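February, workshop notebook, late afternoon

Back on the walnut dye bath, and I'm in a much better mood than I was after the last entry (sorry to anyone who had to read that one). The Petrauskas yarn finally came, the undyed two-ply, and it is lovely stuff. It's soft and a little sheepy, and it takes up water like a sponge once it's been scoured. I wound off 600 grams into small skeins before lunch and tied each one with figure-eight ties in cotton. LOOSE ties, note to self. The last lot had white bands where I'd cinched them like a parcel, and I'm still hiding those in the bottom of the sample drawer.

Scour went fine. Half a capful of the plain wool wash, water hot but not rolling, lid on, left alone for 30 minutes. I did poke at it. I always poke at it. The rinse water came out the color of weak tea, and I did two more rinses before I was happy.

For mordant I'm splitting the batch. Half is getting alum, half is getting nothing at all, seeing as walnut hulls have enough tannin in them to grab wool without help. I've read a lot of strong opinions both ways and I'd like to see it on our own yarn with our own horrible hard tap water. My guess is the alum half comes out a touch warmer and the plain half browner, and then in a year of sunlight we won't be able to tell them apart. If somebody wants to hang a pair of them in the south window for me, please do, and write the start month on the tag this time!

The hulls are the Kosinlow ones from the fall, which have been sitting in the lidded bucket getting blacker and smellier by the week. I strained them through the old curtain, squeezed (gloves, two pairs, and I still have a brown thumb), and got a bath so dark I couldn't see the spoon an inch down. I was going to add more hulls and I'm glad I held off.
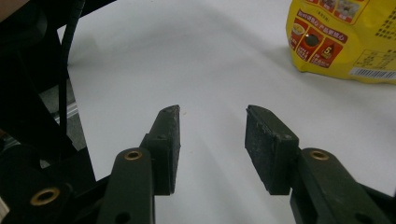

*White tabletop, yellow printed package at the upper right.*

The skeins went in lukewarm and I brought the pot up slowly, as slow as the Estar burner will go, which still isn't slow enough. That burner has a low setting in name only. I ended up sliding the pot halfway off the ring and turning it a quarter every so often, and that kept things just under a simmer. Does anyone remember what happened to the heat diffuser? Cast iron, round, handle missing. If it went home with you I'm not mad, I'd just like it back.

Color on the first skein out, squeezed and held up to the window: a deep cocoa, more red in it than I expected. The plain one looked almost the same wet, maybe grayer. I'm not calling it until they're dry, because I've been fooled by wet wool far too many times. The rest are staying in the pot overnight with the heat off.

I also did a little side trip with iron. One mini skein, a pinch of ferrous sulfate in a jam jar of the spent bath, and it went from brown to something close to black coffee almost while I was looking at it. Gorgeous, but the wool already feels a bit harsh, so I'd keep iron for accents and trim. I wouldn't want to wear a whole sweater of it against my neck. The jar is labeled IRON in big letters and it has its own spoon. Please don't let that spoon wander into the madder.

Other bits while I'm here. The Halturix scale is drifting again, and it read 2 grams with nothing on the pan, so tare it every single time. The pH strips are nearly gone. The notebook page for the onion skin batch is stuck to the page after it with what I think is honey, and I've decided not to investigate.

Tomorrow: lift the skeins, let them cool all the way, rinse until the water is mostly clear, hang them in the back away from the heater. Then weigh everything dry and write up the ratio properly. If there's any life left in the bath I want to throw in that scrap of silk noil and see what it does.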